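Sealing a long work table, oil or poly?

kevisden51
Table is bare and gets used daily. Oil or poly?

sulastri_l
Oil. You can touch up one spot in January and not redo the lot. Mine has had 4 coats in 13 years.

reser_d
Disagree. Oil marks the first time someone sets down a wet can. Water-based poly, sand between coats.

sulastri_l
And when the poly scratches you sand the whole top.

reser_d
Every few years, sure. I can live with that.

kevisden51
Does brown stay brown under poly?

Delia Godoy
Mostly. Oil goes darker. Try both on the underside first. My top is long and I'd still pick poly.
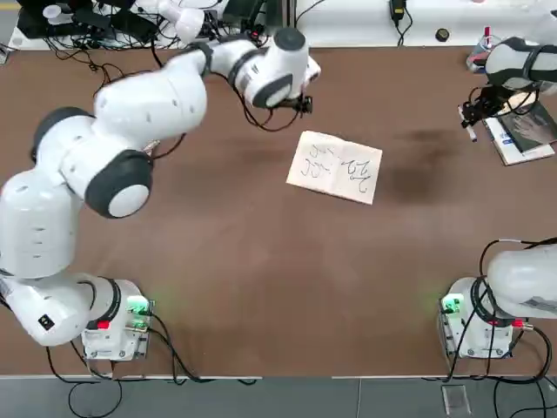 Long brown work table, white arm at left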